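The Afternoon Snack Problem
2 min read

It is April, the time of year when I announce that I will stop eating things out of a wrapper at my desk.

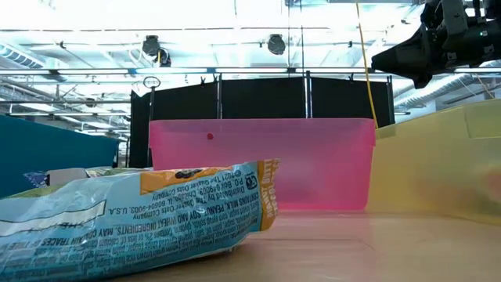
Nneka Sani wrote in after the last issue to say that I had it backward, that the desk snack was the only meal she looked forward to, and that anyone who got by on a sensible lunch was either lying or asleep by three. She added that she had tried almonds. She did not care for almonds.

I have some sympathy. My own attempt at reform began on 8th April, when I packed carrots, a boiled egg and a small tub of hummus from Gastovetti, the deli by the bus station that charges as if the chickpeas had been to college. By ten thirty I had eaten all of it. That left the rest of the day, and a vending machine with 18 kinds of things in it, several of them orange.

The trouble with most snack advice is that it's written for people who are a little hungry. I'm rarely hungry at three. I am bored, or I have an email to answer from the Dakero office about parking. A carrot does nothing for an email about parking. Something sweet and crunchy at least gives you a minute off.

So here is where I have landed, for those who asked. I eat a proper lunch, away from the keyboard. I keep the good stuff in a drawer across the room - it takes a certain amount of shame to get up for it twice. And I read the small print once in a while, mostly the serving size, a number clearly chosen by someone with tiny hands.

Reader tips are still welcome. The one about chewing each bite 58 times has been tried, and I missed a meeting.

Recent items
- Who Keeps Moving the Good Stapler
- Afolabi's Soup, Revisited
- 2,000 Steps and Other Excuses
- A Fair Hearing for Cottage Cheese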